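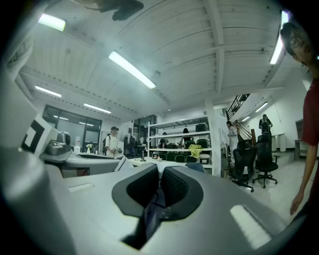
Villads reckoned the gate would hold, and he said so twice on the phone before I'd even got my boots on. It would hold, it always held, and would I please stop fretting and bring the spare padlock.

I've worked nights at the Grotside depot long enough to know what Villads means by holding. The gate is 40 years old, it came second-hand from a dairy in Stodton, and when the wind gets under it the whole thing hums like a fridge. Head office had promised us a new one in April, a proper sliding one with a keypad. What we got was a sign saying there was a keypad.

So there I was, walking the fence with a torch and a padlock in my coat, when I saw a lad sitting on the wrong side of it. Inside, I mean. He was on an upturned crate eating crisps.

"You're the guard," he said.

I said I was, and who was he?

"Ksawery Szewczyk. I'm testing you." He held up a card on a ribbon, and blow me if it didn't have our own company's name on it. "I've been in here since ten. I've been in your office. You've got a nice kettle."

Well, I didn't know what to say to that. I asked how he'd got past the gate and he looked a bit embarrassed for me.

"I didn't use the gate," he said. "There's a gap behind the Waaka containers. You could get a pony through it."

We went and had a look, the pair of us, and you could (a small one, anyway). Somebody had tied the fence back with blue string, very neatly, with a bow. I knew that bow. Villads does his parcels like that, and his bins, and once a Christmas ham. It's also a good ten minutes quicker to the Mollow bus stop if you don't have to go round by the road.

Ksawery had his pen out. "Any idea who did this?"

I thought about Villads, who's covered my shift three times this winter and never asked for one back. I thought about that bus, too – the last one goes at twenty to twelve and it doesn't wait.

"Foxes," I said.

He looked at the bow for a long while. Then he wrote something down, offered me a crisp, and asked if I'd mind putting the kettle on before we did the paperwork.

I rang Villads back while it boiled and told him the gate had held.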